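From: Cecilia Eshun
To: Hullau Supper Club list
Date: 11 August 2026
Subject: Re: Bowls for the shared supper

Kalkidan Ejigu wrote:
> Dear all, are we bringing our own bowls again this year, or is the
> club buying them? I still have a few left from May, but they're the
> thin ones and I don't trust them with soup.

Dear Kalkidan, and everybody,

Thank you for asking, and I'm sorry it took me so long to sit down and answer (the beans are coming in all at once and my kitchen is a disgrace). Yes, please do bring your own if you have one you like! We have 218 names down for the supper, which is lovely and a little frightening, and there will be a stack by the soup table for anyone who comes without.

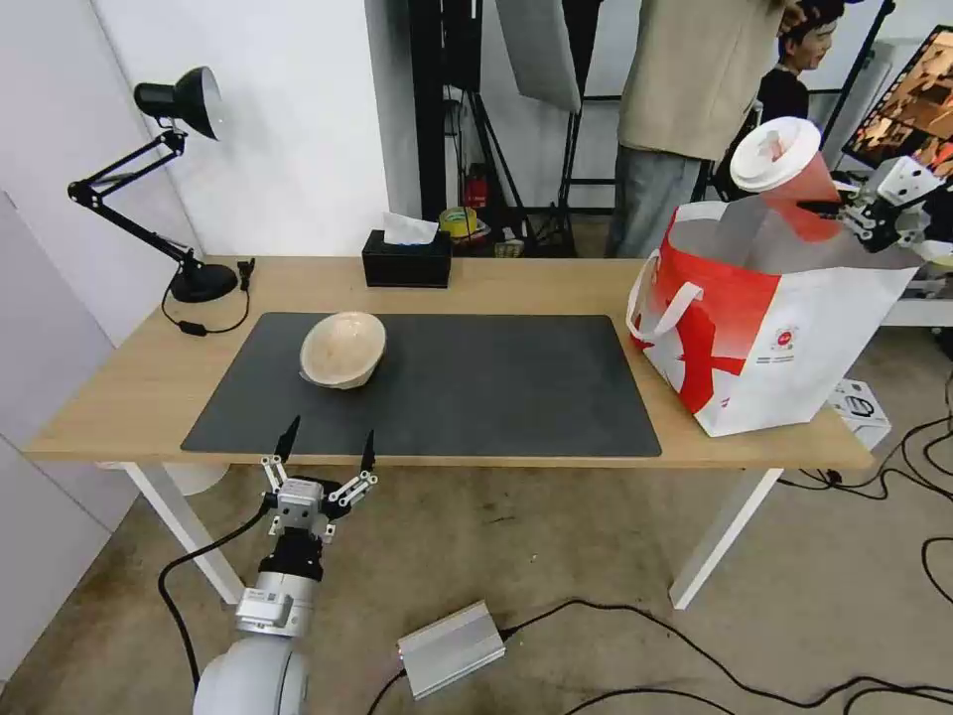
The beige bowl on the gray mat

Keep the thin ones for bread or salad, Kalkidan. Mehwish is making her lentil soup again, and Ademir has promised two big pots of something with corn — he won't say what, but I have my hopes. If you're cooking, please put a card beside your dish listing what's in it. Last year I spent half the evening running around asking who had used peanuts.
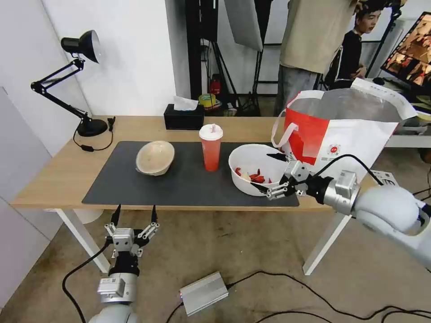 Bowls, and a red-orange cup with its lid and straw

As for drinks, lidded cups are best for the little ones, because the grass by the Aguirre gate slopes more than you'd think. Sigrún is bringing lemonade and iced mint tea, and she would dearly love a second pair of hands from four o'clock.

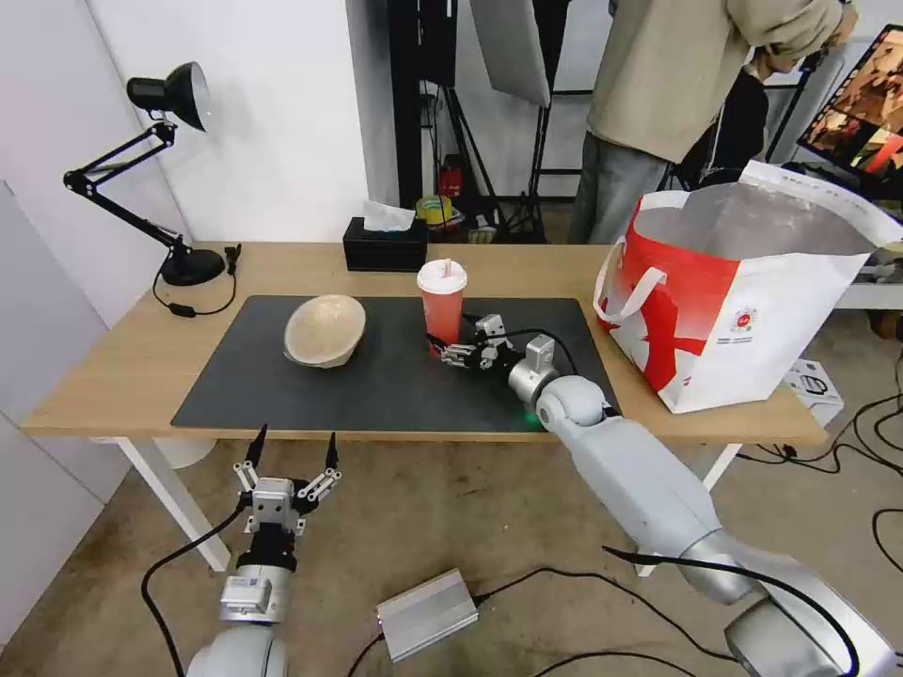

Hullau Supper Club — Food and Tables Team

Do write your name on the bottom of anything you want to see again. I still have a blue ladle and a very nice pie dish in my hall closet, so if either one is yours, come by any evening and stay for coffee.

Warmly,
Cecilia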